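Ticket 387: Desk 4 rocks, and books need sorting into the file holder
Opened by: Katalin Szalai
Assigned to: Xolani Shezi
Location: Vidthorpe, small reading room
Opened: April 2022
Priority: Low
Status: Closed

Problem as reported

The white standing desk with the round blue number 4 label on its leg rocks when you lean on the long edge. The books on it slide and end up in a pile at the far end. Whoever uses the desk next has to shift the pile before they can write anything. There are also grey scuffs on the top that don't come off with a dry cloth.

Update 1, Xolani Shezi

Went to the room and looked at the desk before moving anything. Stack at the far end with a dark teal book on top, magazine file holder just behind it near the corner. The long feet are flat on the floor. The rocking is slight and I only get it with the top raised.
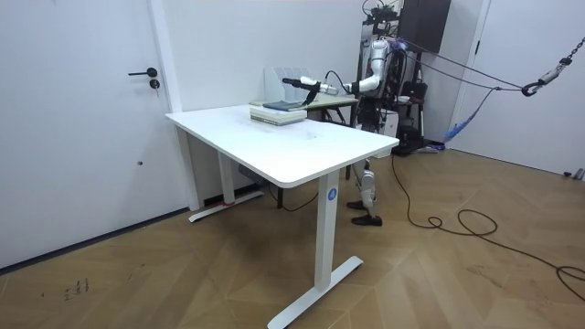

Update 2, Xolani Shezi

Lowered the top to its bottom setting and tried again. No rocking. Raised it in stages and it starts at 11 cm below full height. Tightened the four bolts on the front leg, which took a quarter turn each. The rear leg was already tight. Left the desk for 30 minutes at full height and tried again, and the movement was much less.

Then made a start on the books. The plan on the shelf list is paperbacks flat on the desk until they have been checked against the list, hardbacks and notebooks into the holder spine outwards. The dark grey hardcover notebook is not on the list at all.

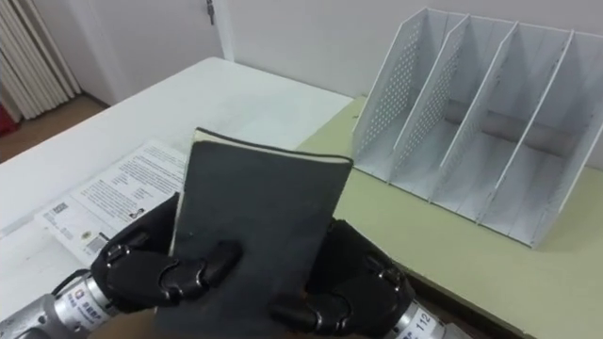

I checked the list twice, including the January additions, and there is no entry for a plain grey notebook under Briteo or under the general stock. It may belong to a reader. I have not given it a number. Can someone who was here for the last stock check confirm before it goes in the holder?

The paperback is easier. It has a barcode on the back cover, so it can be looked up and does not need a new label.
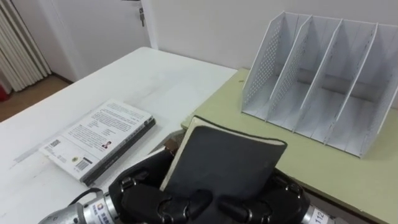 Busisiwe Mokoena: Notebooks were never put on the list. We only listed things with a barcode. Put it in the holder with the others and write "desk 4" on a slip inside the front. If a reader asks for it, they can have it back.

Update 3, Xolani Shezi

Will do. Scuffs: tried warm water and a drop of washing-up liquid on one corner. It lifted some of the grey but not all. Getachew Derese has a cream cleaner in the store and I will ask for it. Please don't use the scouring pads, they dull the finish. 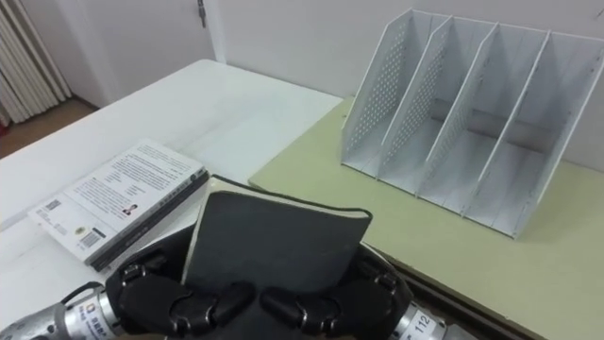
Grey notebook and paperback at the white table, file holder to the right.

Update 4, Xolani Shezi

Slip written and notebook in the holder. Paperback looked up and found on the list as item 165, so that goes back to the main shelves. Desk tested again at full height with the holder moved to the middle, no rocking I could feel. Scuffs are fainter after the cream cleaner but still there if you look across the top.

Closing. Katalin, please reopen if the bolts work loose again.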